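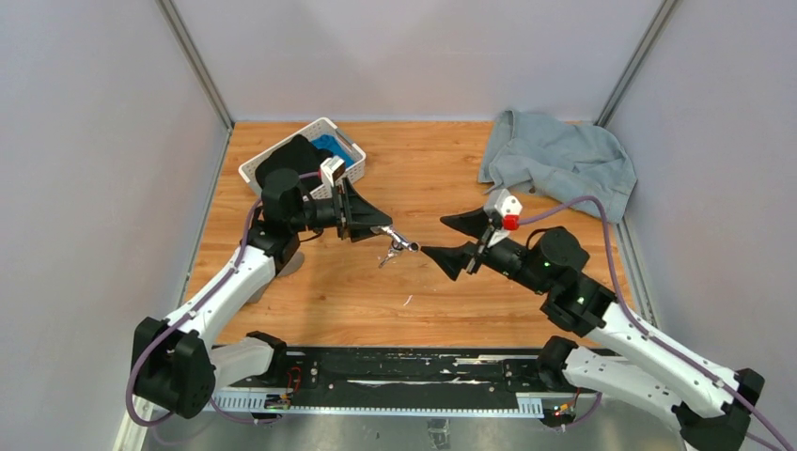
Two arms bring their grippers together over a small metal part at Piren's workshop in Namard.

Piren, a small automation company in Namard, has started teaching pairs of robot arms to handle faucets by having people do the job for them first. The company said it has recorded 2388 demonstrations since July, nearly all of them made by remote control from a pair of hand-held arms on the other side of the room.

The work is paid for by Boyer, which sells plumbing fittings and takes back returned stock. Returned faucets arrive in mixed boxes. Each one has to be picked up, turned over, looked at on all sides and put into the right bin. At present people do all of it, and Boyer has had trouble filling the evening shift, which runs from 4 p.m. to midnight.

"It's a dull job, but it isn't a simple one," the company said in a written reply to questions. "You need two hands for most of it."

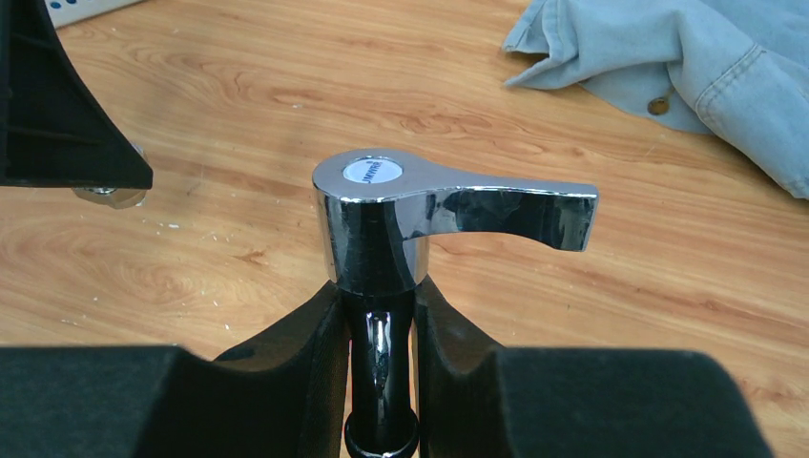

Chrome is a large part of the problem. A polished faucet reflects whatever is near it, including the gripper that is holding it, and Piren's first attempts with a programmed routine failed often enough that the company dropped them after a few weeks. The software would settle on a bright edge, take it for the side of the part and close on air. A person running the arms has no such trouble and tends to grip where they would grip with their own fingers.

To make a recording, an operator stands at a bench and moves two small arms that have the same joints as the large ones. The large arms copy the movement as it happens. Position, gripper opening and camera pictures are all saved together, and the software is later trained on the full set. An operator can usually make a single recording in under a minute. Setting up for the next one often takes longer.

Not all of them are kept. Piren said 621 recordings have been thrown out, mostly for dropped parts, long pauses or a grip the reviewers did not want repeated. Another 1464 have been approved for training, and the rest are still waiting to be checked. Reviewing is done by the operators themselves, in pairs, and no one checks their own work.

The company also tried the older method, in which a person takes hold of the arm and pushes it through the task. It made 133 recordings that way before stopping. The operators found it hard to guide two arms at the same time, and their hands and sleeves kept blocking the wrist cameras. Those recordings are still part of the total, but Piren said it may leave them out of the next round of training.
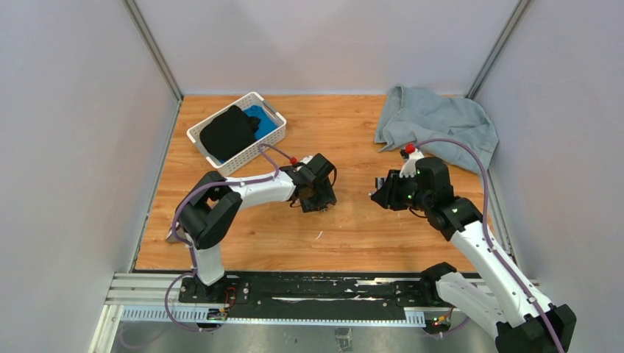
Passing a part from one arm to the other has taken the most practice. New operators tend to move both arms at once, which makes the recordings hard to learn from, so Piren now asks them to hold one arm still and bring the other to it. The two arms stand on one long plate and reach in from opposite sides, and with the grippers facing each other the gap between them can be very narrow. Operators are told to slow down well before that point. A knock between the grippers ends the recording, even if nothing is dropped.

Training for a new operator takes two days. The first is spent moving soft items and large blocks, and the second on fittings. Piren has found that people who have worked in repair or assembly pick it up quickly, though one of its fastest operators came from a bakery. The company would not say how many people it employs on the project.

Operators work in half-hour turns — longer than that and the recordings get sloppy. They are also asked to change their approach from one attempt to the next, starting the part in a different position or picking it up from the other end. Early on, the whole team had settled into the same few motions, and the trained software did badly when a faucet was lying the wrong way around.

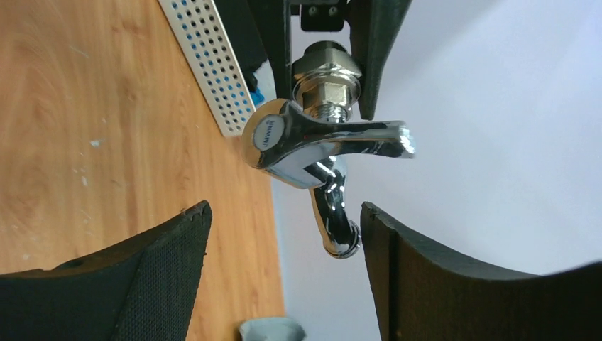

Boyer has asked for three kinds of faucet to be covered first, all with a single lever. Models with separate hot and cold handles will come later, as will anything with a hose attached. Piren said hoses are a different sort of work and it has made no recordings with them so far.

The trained software already runs on its own for short periods in the workshop, with an operator standing by to take over. When that happens, the correction is saved and added to the set. Piren did not give a success rate and said it would not do so until the arms have been tested on boxes the team has not sorted through beforehand.

A trial at Boyer's returns building is planned for the spring. It will use one pair of arms on the evening shift, working next to the people who do the job now. Boyer said the trial does not involve any cuts to staff and that it still has open positions on that shift.

Costico, which supplies the returns bins and shelving at the same building, will fit a table to the arms' reach before the trial starts. The height has been agreed on. The two companies are still discussing the lighting — the overhead lamps at Boyer are brighter than the ones in the workshop, and Piren wants a set of recordings made under them first.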